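Sorting into bins: how we gather examples that a policy can learn from

Updated January 2019

If you've got two arms, a table and an afternoon, you can start collecting! This page covers the bin-sorting task we use on the Nudlow project, and it's the one I'd hand to any newcomer, as it goes wrong in such useful ways. I'm assuming your arms are already calibrated and your recorder is writing joint positions and video on one clock.

Setting the table

Keep the background dull. A white top and a plain wall make life much easier in the early sets, and you can bring in clutter later. Pick bins that differ in size and colour, and mark their corners on your layout sheet so you can put everything back after each take. Trí Tạ keeps our sheets in a ring binder, which sounds old-fashioned until your laptop decides to update itself.

Small printed cartons are a lovely first object. They have flat sides, clear edges and enough pattern for the vision side to get hold of. 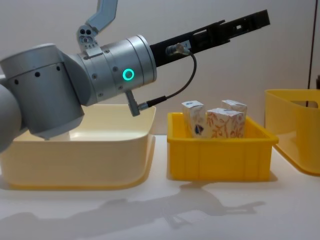 Before you press record, drive both arms slowly through the whole reach and watch the cables. A loop that looks fine at rest can snag at full stretch, and then you lose the take.

Recording a take

Start from the same home pose. Move at a steady pace, pause very briefly before closing the fingers, and don't tidy up a clumsy approach by starting over. Recoveries are gold! Our first set was 1432 takes of near-perfect grasps, and the policy trained on it froze the moment a box leaned. Jörg Brandes added 76 messy ones and the change was a joy to watch.

Swap operators every 9 takes – tired hands drift, and you'll see it in the wrist angles.

Once cartons go well, bring in soft packaging.

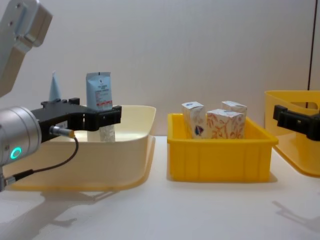 Gripper over the cream tub with a light-blue pouch, cartons in the yellow crate.

Pouches want a slower close and a higher lift. Note the object type in the take's label file, along with the operator's initials and which arm did the work.

Checking as you go

Play back two takes from every batch at double speed. Look for dropped frames first, then for a gripper signal that lags the video. Yi-chun Tu wrote a little script for the second one, and it's in the tools folder under "lag".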